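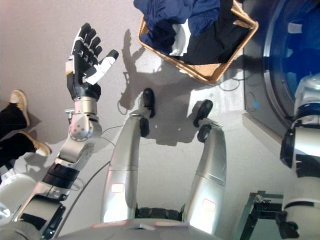

The Trial Period

The Vekar cost 400 a month, and the first 2 weeks were free, so I said yes to the free part.

The man from Skurska stood on my laundry room floor in his tan sneakers and told me it learned. I asked what it knew now. He said that depended on the home.

It held out one black hand, palm up, like it wanted a tip.

"Is it waiting for me to give it something?" I asked.

"It's getting ready."

The basket was right by its feet, full of my dark things and one white thing I should have sorted out. The brochure said a full load in 8 minutes. I looked at the clock. I looked at the washer. My mother used to do this with a phone on her shoulder.

"The Pever people sell one that folds," I said.

"Does it fold well?"

I had read the reviews. I let that go.

He gave me the agreement, and I sat down on the stairs with it. On page 61 it said that laundry results may vary by garment. I read that line to him out loud.

"Which garments?" I said.

He said he'd have to call Tuesday.

14 shares | 3 comments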